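Count the Rooms, Then the Hours

By Mirjam Vandenberghe

Every group that collects demonstrations for a robot likes to give the total first. Ours is 3485. It goes at the top of the slide, and people nod at it. I have come to think it is the least useful number we have, and that we should stop leading with it.

When we started at Nellstead, the plan was simple. A person holds the gripper, picks up an object, sets it down, and the recording goes in the pile. We paid for speed. Good collectors got fast, and they got fast by doing the same thing each time, with the same approach from the same side. By March we had a big pile of nearly identical picks. The model trained on it did well at our table and badly at the Drolthorpe office, where the tables are darker and the light comes from the other side.
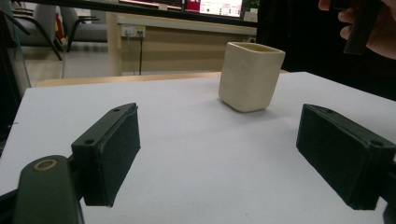
My argument is for slower collection with more change in it. A session should be planned around what will be different, and the plan should be written down before anyone picks up a tool. Take a plain square cup, cream-colored, on a white table. It sounds too easy to bother with, and many teams would record it 300 times in an afternoon and move on. But pale on pale is a hard case for a camera, and the soft shadow beside the cup may be doing more to mark its edge than the color does. I would sooner have 11 takes of that cup with the lamp moved, the cup turned and the hands coming in from another angle than the full afternoon of copies.

I would also leave the background alone. Jacobs, who runs our schedule, used to want everything cleared and a gray sheet hung behind the table. I understand the wish. A clean background makes a tidy set and the files are easier to check. But people work in rooms with office chairs, monitors and cables hanging from outlets, and a model that has only seen a gray sheet has a lot left to learn.

There is a cost. Our last varied batch, for the Tuvlow set, came to 194 usable takes, and it used the time we once spent on far more. Setup took most of the day. Some takes were bad and had to be thrown out, and a few of the bad ones were mine.

I still think it was the better batch. If a funder wants one figure, give them the number of rooms. After that, tell them how many people held the gripper. The total can go in the footnotes.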